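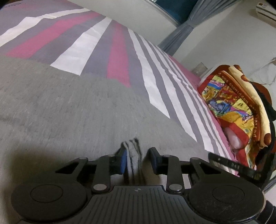

Figure 2. Heathered gray bedding meeting a striped section, with a raised fold in the gray.

4.2 What counts as a made bed

Everyone we interviewed in Porkstead knew what a made bed was, and no two households would have passed each other's inspection. Of the 67 respondents, 20 held that a wrinkle under the top layer did not exist if it could not be seen from the door. Others smoothed everything flat, then sat down on it to fill in our form.

Plain gray fabric, as in Figure 2, proved the hardest to judge. A flecked surface hides shallow creases well, and a pinched fold with narrow pleats shows mostly by its shadows. Stripes are less forgiving. Bands that fan out across a bed tell on the person who made it, and several respondents said they had bought plain covers for this very reason (Mondal and Sultana called it "strategic beige," although very little of it was beige).

We therefore scored folds and stripe alignment separately. Gamage, who coded all 240 entries, asked that we record her own bed as missing data.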